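Chapter 6
Laying Out a Surface

Most people believe they can divide a table into equal squares by eye. Most people have never tried it with a table six feet long and someone waiting. This chapter covers the covered and gridded work surface: what to put down first, how to mark it, and how to live with the result when the far row comes out narrower than the near one.

You will need Chapter 2 (measuring from one edge only) and the patience you were asked to set aside in Chapter 4. By the end you should be able to cover a tabletop in paper, mark it in two directions, and tell a coworker where something is without pointing.

Wendy Wainwright ran the packing benches at Udside for years and kept a notebook of every complaint made about them. There are 736 entries. A surprising share concern where things had been put down. "On the left" appears again and again, usually followed by an account of which left was meant. Her cure was to tape the benches into squares, letter the columns and number the rows, after which the complaints moved on to the quality of the tape.

Paper goes down before tape. Brown kraft paper is cheap, dull and hard to insult; when it gets dirty you tear it off and begin again, taking your careful grid with it. Pull it flat from the middle outward. A wrinkle under a tape line will stay there for the life of the surface, and visitors will find it with a fingertip.

Tape comes next, all the lines in one direction and then all the lines in the other. Pick a color that shows against the brown. Blue is the usual choice, chiefly for being the roll already in the drawer.

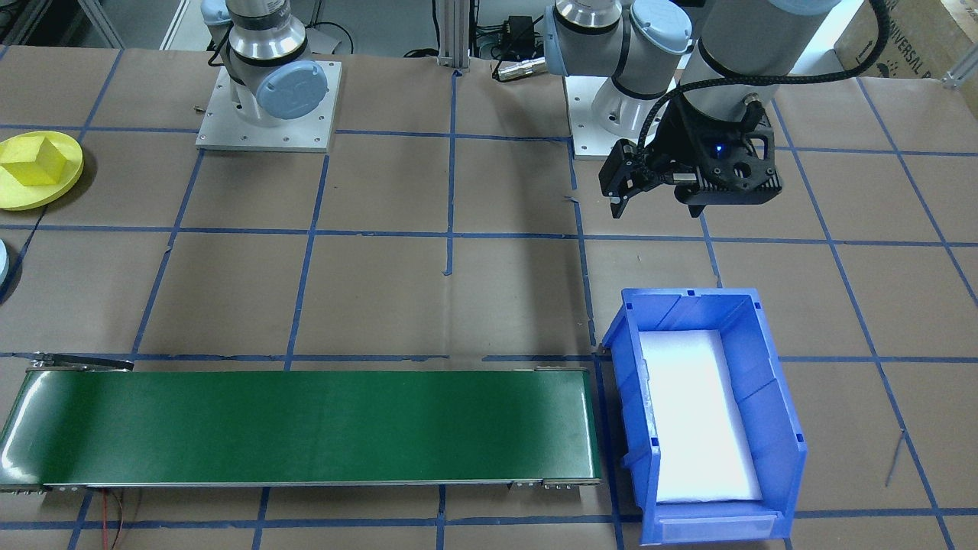 Should every line be measured from the line before it?
Measure each one from the same edge of the table. A small error carried from line to line grows as it goes, and the last column gets all of it.

Section 6.1 begins with choosing that edge. Tables have four, and at least one of them will be straight enough to use. Bring a long ruler, a pencil and the roll of tape, and clear the coffee cups off before you start.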